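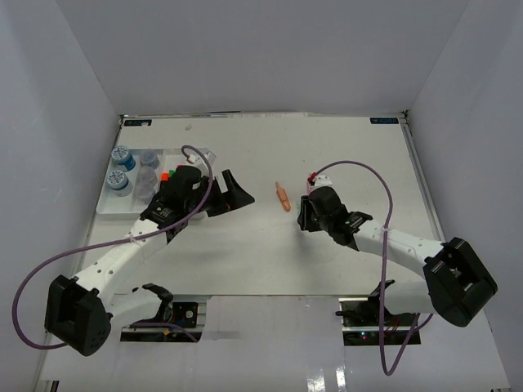

The Delance tray with the lidded jars and clear cups on the left.

Search reviews Go

Delance Compartment Tray: review

March 23, 2019

I bought this tray to stop small things spreading over the table. It is a shallow white tray with raised rims and compartments inside, sold by Nomholm as a desk and craft organiser. I have had it in use long enough to say what is good about it and what isn't.

What goes in it

Mine holds a mix. Two round jars with blue and white lids stand in the left compartment, one behind the other, and next to them I keep clear plastic cups in a column. The brighter odds and ends go further to the right. The jars and cups did not come with the tray. It is sold empty, although the picture on the packet shows it full, so read the label before you order.

Layout

The dividers are fixed. If you want to move them about you will need a different product, such as the Costello drawer set, which has loose partitions that slot in. I had that one before and got tired of the partitions coming out whenever I lifted a cup. Fixed ones suit me better, but measure your jars first. One of my older pots was too wide and now lives on the windowsill.

Because the tray is shallow, anything tall stands well above the rim. That makes jars easy to pick up by the lid. It also means that a light cup can go over if you catch it with your sleeve, and I have done this more than once. I put the lighter things at the back now, or drop something in the bottom to weigh them down.

Cleaning

A damp cloth does most of it. Dust and bits of thread collect in the corners of the compartments and a cloth won't get them out, so I use an old toothbrush. Being white, it shows marks. Felt pen came off with washing-up liquid. A tea ring needed a soak and I think I can still see where it was.

Carrying it

There are no handles. You lift it by the rims, one hand at each end, and loaded up it needs both hands. On a smooth tabletop it will slide if you push it, so I stuck small felt pads underneath. I would have liked rubber feet.

Price

I paid £5 in the Solerach shop in April last year, when it was reduced. At full price I would still think it fair for something that gets used every day, though I wouldn't pay extra for the boxed version, which is the same tray with a card sleeve.

For
Easy to see what you have
Wipes down quickly
Jars and cups are simple to lift out

Against
No handles
Dividers cannot be moved
Shows stains
Slides on a smooth surface

I have bought a second one for the sewing things. It doesn't stack with the first, so they sit side by side.

40 shares 2 comments

Contact us | Copyright 2019 | Back to top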